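Rimdale Packing Hall – Bench Automation, Picture Page

Posted 25/09/2018 by Brenda Tindall, process engineering

The hall at Rimdale packs small hardware kits for Vurkarton. Until June every kit was filled by hand at a standing bench, one person per bench, 300 kits to a shift. The Silleck cell now does the repeat picks. People do the odd sizes, the checks and the teaching of new parts. The notes on this page cover the teaching work, which takes up more of the day than the original plan allowed for.

What changed on the floor

Lifting and reaching are down. Screen time and setup time are up. The job sheet for a packer used to list 4 tasks and now lists 11, most of them short. Pay grades were moved up one step to match, and the night shift was dropped.

Haziq Yeoh and Syahrul Liew moved from packing to teaching. Both had years at the benches and know which parts roll, which stick together in the tray and which have to be turned before they will go in the box. That knowledge was never written down. It is now recorded as hand motions, part by part, and the parts list stands at 1,144 entries.

Colton McKinnon looks after the grippers. Linkage joints are checked at the start of each shift for side play, and pads are swapped in pairs so that both faces wear at the same rate. A pad with a rounded corner can stay in use for boxes and bags but comes off for flat washers.

Teaching bench

Each recording starts and ends with the fingers open. Parts under 2 mm thick are still packed by hand – the pads ride over them on a hard surface. 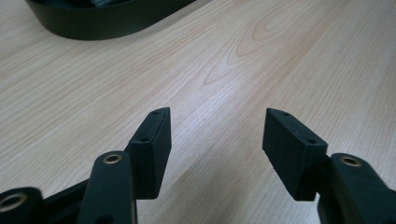 Hand-held gripper over the bench, fingers open. Black tray at upper left, brass bushings at the linkage joints.

Open items

Bench height is fixed and too low for taller staff. Ivar Aasen has asked Nasrallah for a price on adjustable legs.

Teaching sessions are limited to one hour, followed by other work. Wrist strain was reported by two people before the limit was set. A lighter grip is on order.

Questions about the parts list go to Haziq. Questions about shift changes go to the hall office.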